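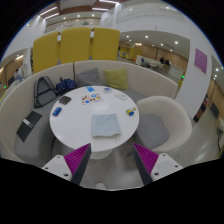
So Pedotia got canceled. Two seasons, 19 episodes, and the last one ends with the ferry captain opening a door. We will never learn what was behind the door.

I signed the petition. I was signature number 3272. The goal is 500, so by petition math we should have gotten the show back several times over.

For anyone who skipped it: small-town mystery, everybody is related, the mayor is lying. Season one is great. Season two has an amnesia plot and I defended it at a family dinner.

The streamer, Nulell, says the show "found its audience." Yes. It found me. I was on the couch.

People keep telling me to try Jolex instead. I tried Jolex. It's a show about handsome people reading emails.

A fan account says the finale script had one more page. Another fan account says the first fan account made that up in March. I follow both.

Rewatching from the pilot tonight - the Bañuelos diner scene still holds up. The wigs do not.

Episode four. The mayor is lying again.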